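From: Vimala Salian
To: allotment-kitchen list
Date: 2026-04-07
Subject: Re: descaling, and what are we all drinking out of?

Satish Subramaniam wrote:
> Has anyone got a proper method for getting tea stains out of mugs?
> Mine are a disgrace and my sister is coming to stay. I've tried
> washing-up liquid and a lot of swearing. Also my kettle has gone
> furry inside, so any tips on that welcome too.
>
> Satish

Hello Satish, and hello everyone else who's been quietly reading about kettles all week!

I've been drinking far too much tea for far too long, so I do have opinions on this (sorry). I've put them in order, mugs first as your sister is more likely to look in those than in the kettle.

1. Bicarb. A heaped teaspoon in the bottom of the mug, just enough water to make a paste, then round and round with a damp cloth. Do it while the radio's on and it's done before the news has finished. Don't use the green scourer, you'll scratch the glaze and then the tea has even more to hang on to. I ruined a lovely Stodier one that way, a wedding present too, and I still feel bad about it.

The handle is the bit people forget. Get the cloth right through the loop and rub underneath, where your fingers go. A red mug hides a multitude of sins on the outside, so check it by feel.
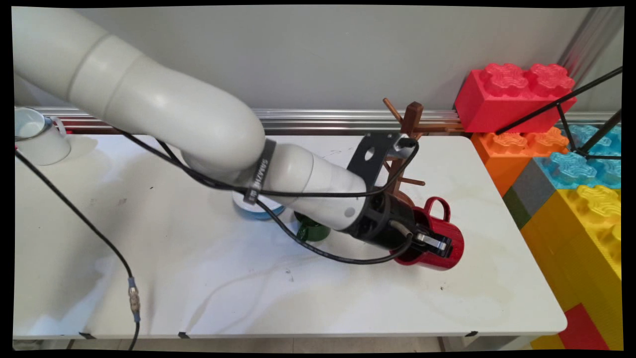 2. The overnight soak. For the really brown ones, put in a denture tablet, fill up with warm water and go to bed. Rinse it twice in the morning, or your first cuppa tastes of mint. Mrs Begović at the corner shop sells them in little tubes and will give you a look, but they're cheap.

3. The kettle. White vinegar and water, half and half, enough to cover the fur. Bring it to the boil, switch off and leave it an hour with the window open because it does pong. Then boil fresh water and chuck it, and do that again. My old Werkier has had this every September for 7 years and it's still going, touch wood. Lemon juice works as well and smells nicer, but you need loads.

Oh, and somebody asked last month whether you can put crackle-glaze ones in the dishwasher. I wouldn't! Mine went cloudy and never came back.

Let us know how you get on, Satish, and is your sister the one who brought the plum jam? If so I'd like the recipe please.

Vimala
(plot 106, the one with the collapsed bean frame)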